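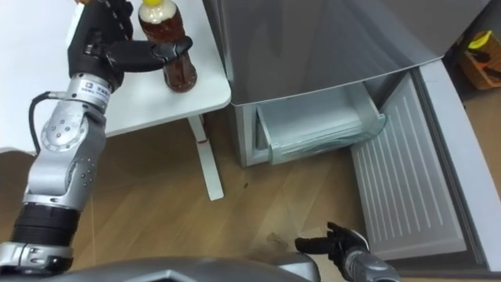
Hi Colette, hi all,

On Saturday Odair Godoy wrote:

> Can we hold off on the second pair of hands until March? Prosach wants 3,629 for the set and I'd like to see the spares list first.

Fine by me - but please let's not drop the spares! Last year we lost almost 2 weeks waiting on finger pads, and they're only 156 a pack. I'd put them on the Uris budget line now and argue over the hands later (Edileuza, is there room?).

Could someone ask Prosach how long the quote stands?

Reinaldo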